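Dishes come out of the dishwasher with a cloudy film, only since we moved

Posted in Kitchen & Laundry
356 views

Imtiaz Barua
Moved to Tustholm in August and the dishwasher in the new place leaves a white haze on everything. Glasses are worst. Same detergent we used before (the Feltwood tablets), same rinse aid. Machine is a Ferrand, came with the house, no manual. I've cleaned the filter twice and run it empty on the hottest setting. No change.

Landlord says the water here is "a bit hard" and left it at that. Is it the water or is the machine on its way out? Don't want to pay for a call-out if it's just salt or something. There is a cap in the floor of the machine that I think is for salt but it was stuck and I didnt want to force it.
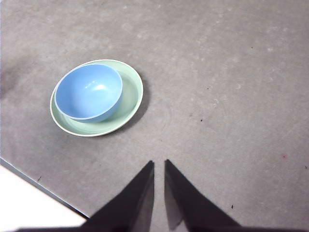 Glasses I can sort of live with, I just hold them under the tap. What bugs me more is the everyday stuff. We eat nearly everything off those light green plates with the pale rim, with a blue bowl on top for soup or rice, and I'd like them to last. Is the haze something that washes off or is it permanent by now? Vinegar took some of it off one glass but not all.

Also the dinner plates feel kind of gritty on the back when I stack them. Could be a seperate problem.

3 replies

Dilani Khondokar
Hard water. Get salt. Tustholm is terrible for it, my kettle looks like a cave.

Nyokabi Mwakalinga
Agree it's most likely the water, but check before you buy anything. Take the haziest glass and soak it in white vinegar for 10 minutes, then rub with a soft cloth. If it comes clear, limescale. If it stays cloudy after a couple of goes the glass is etched and that's permanent, sorry – usually soft water plus too much detergent, or years of very hot cycles. Yours came partly clear so could be a bit of both, or it just needed longer.

The cap: yes, almost certainly the salt. Put a rubber glove on and turn it counterclockwise, pushing down a little as you start. If it's been dry for years it may be crusted. Warm water round the edge, leave it, try again. Before the first fill you top the tank up with water, then pour in dishwasher salt. Only dishwasher salt, not table salt. Some will spill over, so run a rinse straight after or it sits on the metal and you get rust spots.

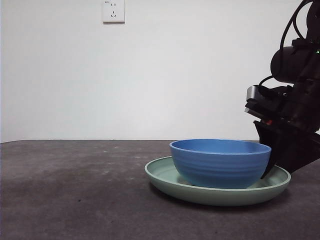
Then there's the hardness setting, and people miss this one. The salt does very little if the machine thinks you're on soft water. On mine you hold the start button until the lights blink and then step through the levels. Yours may differ, look for a model number on the edge of the door and search that. Your water company should have the hardness by zip code.

Gritty backs are more often food than scale. Take out the spray arms and poke the holes with a toothpick. And don't nest bowls in the bottom rack, water can't get between them.

Rizwan Akanda
Had the same thing, 33 dollars on fancy cleaner, did nothing. Switched from tablets to powder and it cleared up in a week or so. Tablets that say "all in one" are not enough for really hard water imo. Wouldn't bother with the vinegar in the rinse aid slot trick either, bad for the seals. 

Imtiaz Barua
Cap came off with the glove. Bone dry in there. Filled it, found the setting, it was on the lowest one. Will do the spray arms Wednesday and report back, thanks all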